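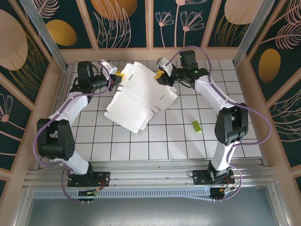

Speaker notes, Bodside shop-floor evening, 12/3/19

Start slow. Say hello, say thanks for the coffee, wait for the people at the back to sit down.

OK, so I run the packing room at Delaunay, in Fetavham. There are 28 of us on the packing side, and what we do all day is take flat card, make boxes out of it, put things in the boxes and send them off. I've been doing it long enough that my thumbs know the job better than I do. When I tell people we brought in two robot arms for part of the folding they want to know one of two things: how fast is it, or who got the sack. I'll get to both, but I'd like to spend most of my time on the stuff in between, which is where all my gray hairs came from!

(Pause here. If they laugh, fine. If they don't, keep going.)

First, a bit about folding a box, because I think people who haven't done it picture something very simple. A die-cut blank comes in flat, with tabs and slots and fold lines. You pick it up, you break the folds, you get the tabs lined up and you push them in. An experienced packer does this while talking about her sister's wedding. Two arms have to be shown where to grip it, and how far to lift one corner while the other arm holds its own side steady, and card is bendy and annoying and a little different from one delivery to the next. We call the setup Sosia (that was the name on the project sheet and it stuck). Sosia's first weeks were a lot of corners let go too early and a lot of us standing around with our arms folded, giving advice to a machine.

And we're still in the learning stage with plenty of it. We give it other things to handle too, like small light blocks, so we can work on the gripping without using up good cartons. It looks like playtime. Mireille Guérin walked past on her way to lunch and asked if she could have a go with the blocks when it was finished with them.

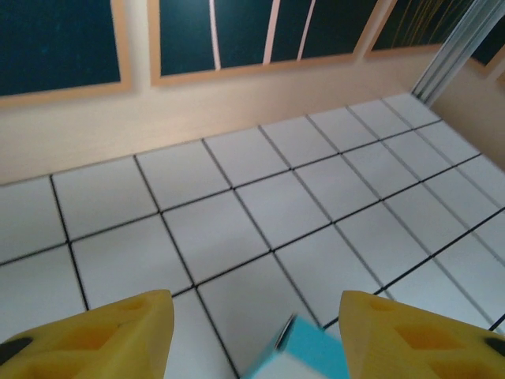

Ottar Strömberg told me I should say this part out loud, that the hard thing for him was going from a job where he knew at the end of the day what he'd done to a job where he'd watched something else do it. He said he went home tired and couldn't explain to his wife what from. I've thought about that a lot. I had planned the whole change around lifting and wrists and speed, and I hadn't planned for that at all.

So what did we do about it? Some of it worked. We stopped having one person mind the arms for a full shift. You do a morning with it, or an afternoon, and the rest of your day is at the regular benches with your hands in the work. It sounds like such a small thing, I know, but the mood in the room changed once we did it. People stopped calling it guard duty.

We also put the packers in charge of the notebook. Every time a fold goes wrong, whoever is there writes down what the arms were holding, which way it was facing and what they think happened. The notebook hangs on a string. It's ugly, it has tea on it, and it's the most useful thing we own. Our first version of this was a form on a tablet with drop-down menus, and I'm sorry to say that was my idea. "Other" got picked nearly every time.

(Slow down for this bit, I always rush it.)

Pay. We did it wrong and then we did it right, or righter. At the start, minding Sosia was paid the same as packing, on the grounds that it was packing. Then it became clear that the people doing it were teaching, fixing, writing things up and explaining to me why my plan wouldn't work. That's a different job. In May we made it a grade of its own, with training hours that count as work hours. If you take one thing home tonight, take that one, and do it before you plug anything in. We did it after, and I had some very uncomfortable conversations in the corridor that I'd earned.

Next bit: card and board. Thin stiff pieces are their own headache. A packer feels a board start to slide and squeezes a touch harder, and she doesn't know she's done it. When I asked people to describe how they pick up a thin board they couldn't, and then they'd stand there picking one up over and over, staring at their own fingers. I loved that, by the way. Grown adults amazed at their own hands.

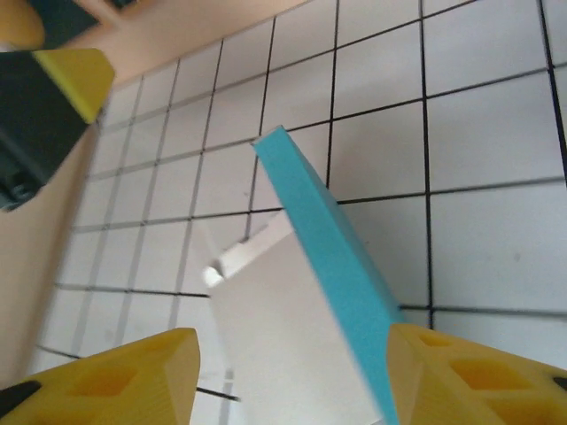
Did anybody lose their job over the arms? We didn't let anyone go. When people left for their own reasons, we talked about each post before filling it, and some we filled as minding-and-packing jobs instead of straight packing. I don't want to make that sound prettier than it is. A person looking for a plain packing job at Delaunay today has fewer of them to apply for, and I think we should say so.

Now the speed question. On a normal day the benches want 200 of the white cartons, and the arms don't get near that by themselves yet. A good packer beats them easily. What they're good for so far is taking the dull end of it, the stretch of the afternoon when everybody's wrists hurt. If a salesman had told me that at the beginning I'd probably have said no thanks, but I'm glad we did it, mostly for what we found out about our own work.

What I'd still change: I'd ask the late shift earlier. They heard about everything secondhand, from a notice by the lockers, and it took a long time to get their trust back. I'm not sure we have all of it. I'd also leave one bench exactly as it was so that people could see we meant it when we said the hand work was staying.

Soft stuff next - foam, thick card, anything that dents. Keep this short, they'll want to go home. The point is that whoever is minding decides when a piece is too worn to use again, and they don't need to come and find me first. Small decision, but it's theirs.
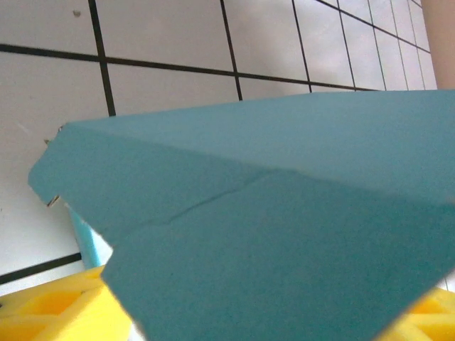
How long does it take a packer to learn to run it? Most of ours were comfortable inside two weeks, working half days next to a colleague who'd already done it. Stopping it safely is the first thing we teach, and we go over that again every morning of the training.

(If there's time: the story about the tea and the notebook. If there isn't, skip to thanks.)

Thank Mireille and Ottar for letting me use their names. Thank the late shift, by name, list is in my coat pocket. Ask whoever wants to come over to Fetavham and see it to leave a number with me at the door.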